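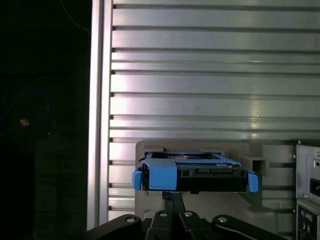
4.2 Ce que les écoles font des certificats médicaux

Je reviens sur un point que j'avais traité trop vite dans la section précédente : la tenue des dossiers de santé scolaire. À Fivville, nous avons dépouillé 777 dossiers d'élèves, répartis dans cinq établissements, et j'avoue que je m'attendais à quelque chose de plus régulier ! Les certificats pour asthme ou allergie alimentaire y sont presque toujours, mais leur date de renouvellement manque souvent. Maxence Picard, qui a fait le codage avec moi, a donc créé une catégorie à part pour les certificats sans échéance - je l'ai gardée telle quelle dans l'analyse.

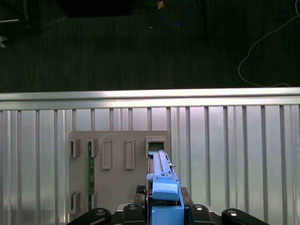

Cette catégorie change pas mal de choses au modèle. Quand on la fond dans les certificats valides, l'effet de la présence d'une infirmière à temps plein disparaît ; quand on la laisse à part, il revient. Kieran Holroyd y voit un effet de relance auprès des familles, et je penche plutôt de son côté, même si nos données ne permettent pas de trancher.
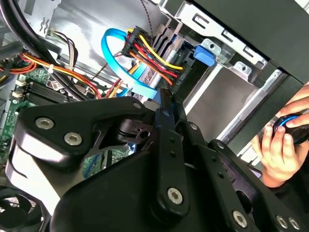
Reste la circulation des dossiers entre l'école, le médecin traitant et le service municipal. Chacun a son formulaire, son armoire et parfois son logiciel (Dosis pour deux établissements, du papier ailleurs). Je pense à l'ordinateur ouvert de la figure 3, avec la pointe de la pince engagée au milieu des câbles : pour atteindre une pièce, il faut passer entre toutes les autres. Un certificat d'allergie, c'est pareil, on ne le suit qu'en traversant trois circuits à la fois. Je détaille ces circuits dans la section 4.3, en commençant par celui des médecins traitants.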